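Section 5: Comparing two grippers on the kitchen counter

14 shares | 3 comments

Okay, so by now you've got the arm bolted down and the controller talking to it (if not, go back to Section 4, I'll wait). This is the part I like best! We're going to run the Zuno fingers and the Tazi fingers through the same kitchen jobs and see which pair you want to keep on. Rosaura Castaño and I did this over and over in October, and the steps below are what we settled on.

Before you start

1. Put the arm in Hold and set the speed limit to 100 mm per second. You can creep it up later.

2. Open Utiten, start a new session and name it after the fingers you're testing. I once saved a whole afternoon as "test" and Chaimae Kettani still brings it up.

3. Check the wrist camera. Drive to the first look-down pose and wait for the picture to settle.
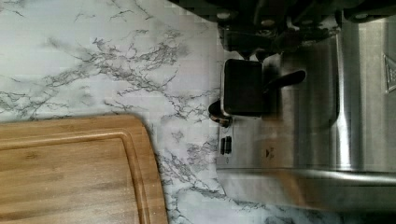
4. If shiny metal is blowing out to white, drop the exposure one notch at a time. Brushed steel is rough on auto exposure, and you want the same setting for both grippers or you'll be comparing cameras by accident.

NOTE: Lock the white balance too. Utiten forgets it when you unplug the camera, so check it again after every finger swap.

Running the first pair

5. Power down the wrist, slide the fingers on and snug up the screws. Snug is plenty, these are small screws.

6. Power up and run Home Fingers with nothing between the tips. Let it finish before you touch anything.

7. Jog to the hover pose over open counter, next to whatever you're picking from. Toy bread in a toaster is my favorite, because the slice is flat and upright and it'll show you a crooked wrist right away.
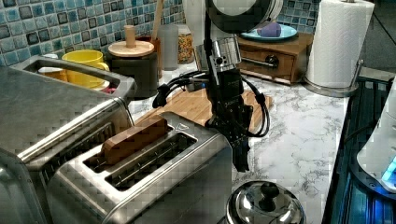 8. Set the grip force to 5 N and try a slow pick. If the fingers slide off, go up one step and try again, and write down where you ended up.

9. Do 11 picks, same start pose every time. Don't skip the bad ones! Those are the ones you'll want to look at later.

CAUTION: Leave slack in the cables, but watch where the loops hang when the wrist turns. Go through the full turn once at low speed with your hand on the stop button.

CAUTION: Keep the real toaster unplugged for all of this. Same for anything else on the counter that heats up.

Soft and round things

10. Switch to the soft toys and drop the force back down. Fabric fruit squashes, so the finger gap reads smaller than you'd expect, and Mammont's default "object lost" alarm may go off while you're still holding the thing. Change the alarm delay to 300 ms and it mostly quiets down. 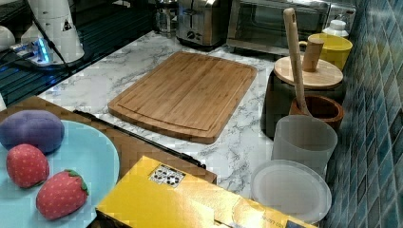 11. Pick each toy, lift it, hold, and set it back on the plate. I go slower on the way down than on the way up.

12. Swap to the second pair and start over from step 5. Yes, all of it, including Home Fingers.

NOTE: For me the Zuno pair was nicer on flat stuff and the Tazi pair was nicer on fruit, but my counter isn't your counter. Save both sessions, we'll open them side by side in Section 6.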